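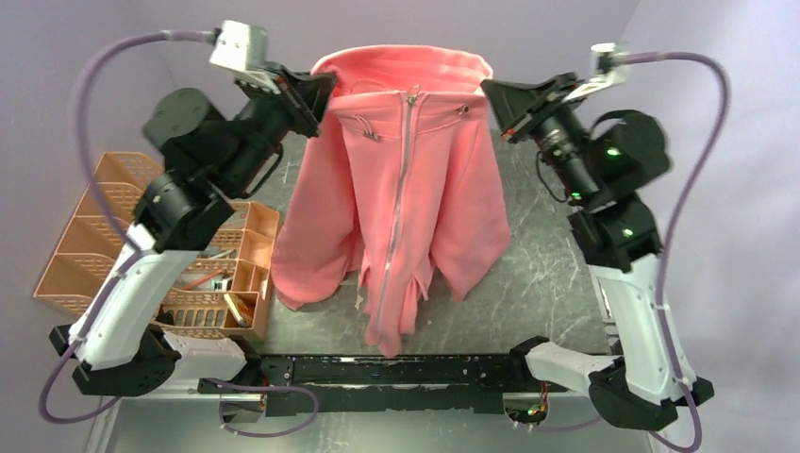 Open day at the Sornbridge knitting mill

I've driven past the old Zirnumier mill more times than I can remember and never once been inside, so when they put up a sign for an open day I cleared my morning and went (with a travel mug and the wrong shoes, because the yard is all gravel).

You start in the yarn store, and oh, the smell! Wool and machine oil and a little bit of dust. Rogério Sales took our group around. He told us the mill keeps 900 cones on the shelves at any one time, and that the color cards go back to his grandfather's day. I wanted to touch everything and mostly did.

Next up was the knitting hall. It's LOUD. They hand you foam earplugs at the door and you need them. The older machines are by Dekov and they still run every day, mostly on plain jersey, while the newer Zamfir ones do the brushed fabrics. I got talking to a woman who used to work the night shift there, and she could tell which machine was running badly with her back turned.

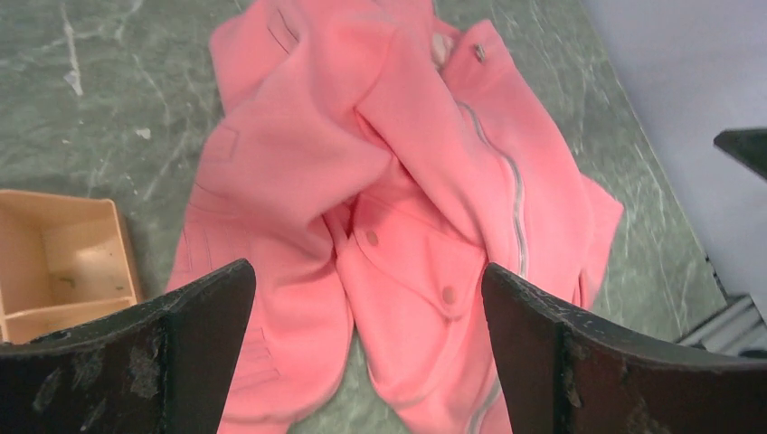
She also said the dye house was the place to be in December, when everybody found an excuse to go in and warm up. We only got to look at that part through a window, which was a shame, but there was a big board with dye recipes on it and I stood there reading it until the group had gone on without me.

Lunch was soup and rolls in the old canteen, 4 dollars, and I went back for a second roll. Then I hit the remnant shop. I'd promised myself I would only look (ha). I came out with two bags of fleece ends and a spool of elastic I have no plan for.

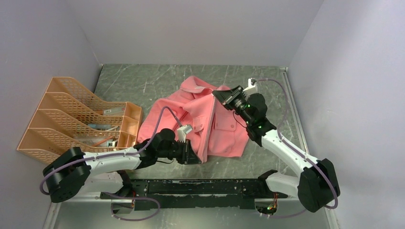

Pink jacket with a flap pocket, sleeves every which way.

Parking is in the field behind the mill, and it gets muddy near the gate, so stay left. Tours leave from the yarn store door and you can't book ahead. The remnant shop takes cards but the canteen is cash only.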